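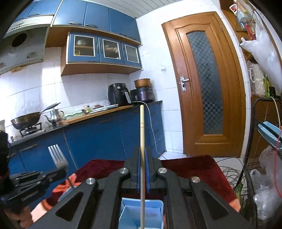 Stick in the right gripper, fork in the left. Blue pads on, kitchen set-up.

Print this page | E-mail this page

September, Sunday, late afternoon

Long session in the kitchen for the Borkulier set. Target from Prodov was 61 usable takes. We logged 61, but I would not call them all usable and I'd like that on paper before somebody puts the number on a slide.

The task is written as "pick up utensil, hold, place on cloth". Easy for a person holding the grippers, which is my main complaint. Whoever is doing it knows where the fork is going before the fingers close, and all the small looking and checking a learner might need happens in the head and never reaches the recording. Drakero says the model sorts that out given enough takes. We have 3480 in the store already and it still can't tell a handle from the edge of a plate. I asked what "enough" is and got no figure.

Thin things are the trouble. The stick rolls between the pads if you close on it off centre, and the natural fix is to twist your wrist, so now we have a pile of takes with a wrist twist that has nothing to do with the task. It will learn the twist. I marked 16 of these as doubtful. Byun's sorting script passed all but 2 of them, so either my eye is too strict or the script only looks at whether the fingers closed. I think it's the script.

Fork is better behaved. Tines up seems to be everyone's habit – nothing in the sheet asks for it. Next time force half of them tines down, or the set will say forks only come one way.

The flowered cloth: I was told a busy pattern "helps with variety". One cloth used all day is not variety. Bring a plain one and swap every few takes. Same goes for the kitchen behind. Blue cupboards, rice cooker, air fryer, wok, all in the same spots from the first take to the last. If the thing works in this room I will believe it works in this room.

To do:
- rewrite the task sheet, say which end to grip
- recheck the doubtful takes by hand, keep the script out of it
- plain cloth
- ask Drakero again for a held-out test in a kitchen none of us has used
- do not send the count to Prodov until the recheck is done

Print this page | E-mail this page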